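Paltard Home Care Helpdesk
Ticket 127
Opened: 26 August 2018
Status: Open, waiting for customer
Products: Vultus thick knit (maroon), Brornodach leaf print bedspread, Mabula color detergent
Subject: Maroon knit shedding color or fluff onto white bedspread

Customer:
I fold my laundry on the bed. The bedspread is a Brornodach one, white with a quilted surface and big leaves in green, purple and orange-red. I bought the maroon knit in April and have washed it a few times, always cold, always with Mabula. The background of the bedspread has very small reddish specks in it. I never looked closely when it was new, so I can't say if they belong to the print or if they come from the knit. I would like to know before I wash the bedspread, in case heat or the wrong product sets a stain.
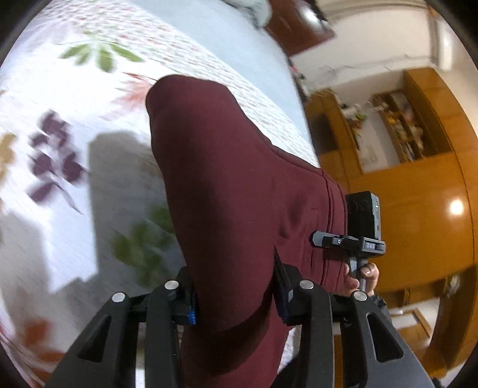
I have tried a lint roller on one corner. It picked up some maroon fluff, but the specks I was asking about stayed where they were. I have not used bleach or stain remover on anything.

Support:
Thank you for the details. Please do the following before any washing.

1. Turn back a hem of the bedspread and look at a part that normally hangs down or is tucked in. If the specks are there too and evenly spaced, they are most likely part of the fabric.
2. Press a damp white cloth on the inside of the knit, near a seam, for 10 minutes. Check the cloth for color.
3. Do the same on a specked area of the bedspread with a clean cloth.

Keep the bedspread away from the dryer for now – heat can fix loose dye.

Customer:
Step 1: the specks are on the tucked part as well, same spacing. Step 2: faint pink on the cloth. Step 3: nothing on the cloth.
One more question. The color of the knit looks uneven to me, more burgundy in some places and darker in others. Is it fading?
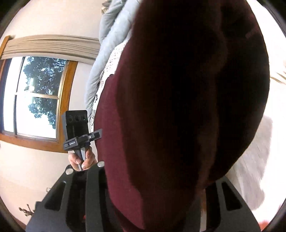
Support:
From your results the specks are part of the bedspread and can be left alone. The knit does still give off a little dye, so wash it separately and don't leave it on white fabric while damp. About the uneven color, a thick knit looks darker in its folds and brighter at the edges when light comes from one side. With the blind up you get plenty of daylight through that window, even with the tree outside. Please lay the knit flat, away from the glass, and compare the front with the inside at a seam. If the front is clearly paler, tell us and we will log it as fading.

Customer:
Will check tonight and reply on this ticket.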